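Pristdale Open Day

The Pristdale Open Day is a yearly public event held in July at the Pristdale robotics center in Vistholm. Visitors can walk through the workshops, talk to the staff and watch robots carry out household and warehouse jobs. The best-known part of the program is the table-clearing demonstration, in which a two-armed robot picks up litter from a coffee table in a furnished living room. The event is free and lasts one day.

Background

The center was opened by Ogilvie, a local engineering firm, as a place to test machines made by other companies. For its first years it was closed to the public apart from school visits. The open day began as an afternoon for neighbors, many of whom had asked what the building was used for. It was held in the parking lot and the front hall, and the only robot on show was a wheeled cart that followed a painted line.

The event was moved indoors the next year and has been run on a Wednesday ever since. The choice of a weekday has been criticized in the local newsletter, which has twice asked for a Saturday. The center has kept to the middle of the week so that the test staff are present and the workshops are running as they normally would.

Program

Doors open at 10 a.m. and the last group is let in at 4 p.m. The day is split between three areas. The front hall has displays on motors, batteries and sensors. The workshop has a warehouse shelf area where robots move boxes and plastic crates. The Callilholm Room, at the back of the building, is used for household tasks.

Groups for the Callilholm Room are limited to 24 people and are let in by ticket, given out at the front desk on the day. Each session lasts roughly 14 minutes, including time for questions. A staff member stands by the stop button throughout and gives a spoken account of what the robot is doing.

The Callilholm Room

The Callilholm Room is named after the house from which its furniture came. When the house was sold, the sofas, the coffee table and the rug were bought as one lot and set up in Vistholm in much the same arrangement. The sofas are covered in matching damask, and the coffee table has a dark reddish-brown top with a high polish.

The furniture was kept for practical reasons as well. Glossy wood throws back light from the ceiling, and a camera can take a reflection for an object. Clear plastic is hard to pick out against such a surface. Patterned cloth behind the table adds further detail that the robot's software has to sort through. Test staff have described the room as harder to work in than the plain gray benches in the workshop, where most new programs are first tried.

Table-clearing demonstration

The task is simple to state. Litter is left on the coffee table, and the robot has to put it into a small trash bin lined with a plastic bag. The bin stands on the table during the demonstration so that both the litter and the opening are within reach of the arms. The robot may use one arm to steady or tip the bin while the other handles the litter.

The litter is light household waste. Drink containers, crumpled wrappers and tissues have all been used. Soft items are treated as the more difficult part of the job, as their shape changes when they are gripped. Bottles and cans keep their shape better but may roll if they are touched off center.

The robot has two white arms. Each arm ends in a gripper that opens and closes on the object, and the base of the gripper carries the name GALBOT. The robot is fitted with a camera at the head, which takes in the whole table, and with smaller cameras near the grippers, which give a close view of whatever the hand is facing. At the open day the camera views are shown to visitors on a screen by the door.
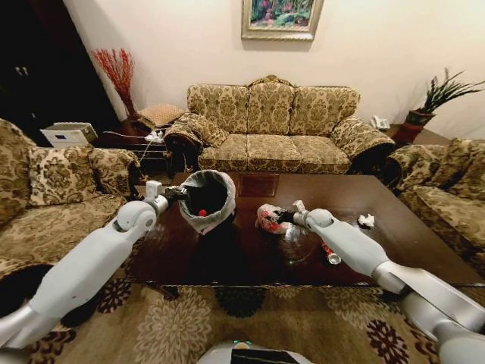 Head camera: one gripper holds the rim of the lined bin while the other has hold of a crumpled red-and-white plastic bag. 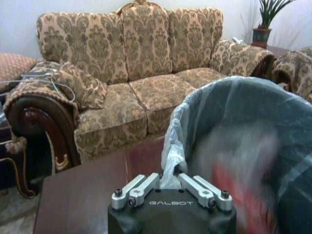
Wrist camera: the gripper in front of the bin, with the folded edge of the liner between its finger linkages.

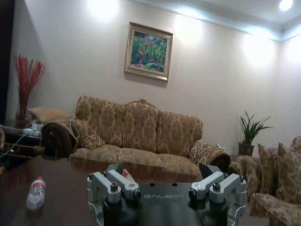
Wrist camera: a plastic bottle with a red label lying on the table.

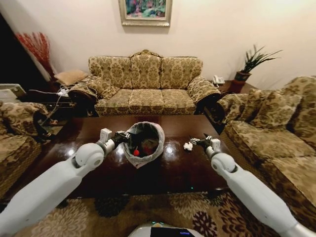
Head camera: one gripper at the side of the wastebasket and the other beside a piece of crumpled tissue.

Method

At the start of a session the robot looks over the table with its head camera and makes a list of possible objects. It then picks a first object and an arm to use. As a rule the arm on the same side as the object is chosen. The wrist camera is used for the last part of the reach, when the head camera's view may be blocked by the arm.

Tissues and wrappers are gripped from above, with the fingers brought close to the tabletop before they close. The grip is kept light. If the fingers close on nothing, the robot raises the arm, looks again and makes another attempt. After three failed attempts it moves on to another object and returns to the first one at the end.

The liner is a common source of trouble. A loose fold of bag can be caught by the fingers, and a bin with little in it is light enough to be dragged along. Holding the rim with one gripper reduces the second problem. It also takes that arm out of use, so the other arm must reach farther for anything on the far side of the table.

Safety

Visitors stay behind a rope during sessions. The arms are run at reduced speed, and glass, food and liquids are not used. Children may hand litter to the staff member before a session but may not place it on the table while the robot is switched on.

Attendance and reception

The most recent open day was attended by 287 people, the highest figure so far. Of these, 83 filled in the comment form handed out at the exit. The Callilholm Room was the area most often mentioned. Several visitors wrote that the robot was slower than they had expected, and a number asked whether it could also wipe the table. Wiping is not part of the demonstration.

Américo Matos, who leads the household test group at Pristdale, has said that slow sessions are useful to show. In a short talk given in the front hall he told visitors that a dropped tissue taught his group more than a clean run did, and that he did not want failed attempts to be hidden from the public. The talk is now repeated each year before the first session.

Complaints have mainly concerned waiting times for tickets and the small size of the Callilholm Room. A second screen was put up in the corridor so that people in line could follow the session in progress.

Access

The center is on the east side of Vistholm and has step-free access to the front hall and the Callilholm Room. The workshop gallery is reached by stairs only. Parking is limited on the open day, and a shuttle bus runs from the railroad station every half hour.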